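What should we budget besides the arm?

Marlene Zacharias
Our makerspace in Filville has $3000 and wants a used arm with a gripper for kitchen-type tasks: bowls, cups, putting things away. The seller's quote covers the arm and nothing else, which he seemed quite cheerful about. What are we forgetting?

Rosaire Leclerc
Everything, going by my first year. Get the gripper quoted separately, then spare fingertips, a mount, an emergency stop and a table that doesn't wobble. I put 31 percent of the total aside for that and went over by Wednesday.

Danang Sinaga
just get a bigger arm

Darlene McIntyre
Please don't. Check reach and payload against the things you plan to move, and buy those things first. Props are the cheap line - ours cost $59, mostly thrift store - and they tell you how wide the gripper has to open. Wide bowls are where our first one met its match. We still argue about the toaster. 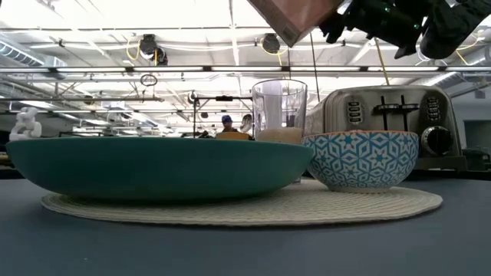
Our table: teal bowl, patterned bowl, clear cup, the toaster in dispute.

Also ask the seller how long spare parts take. Mine said three weeks. He didn't say which three.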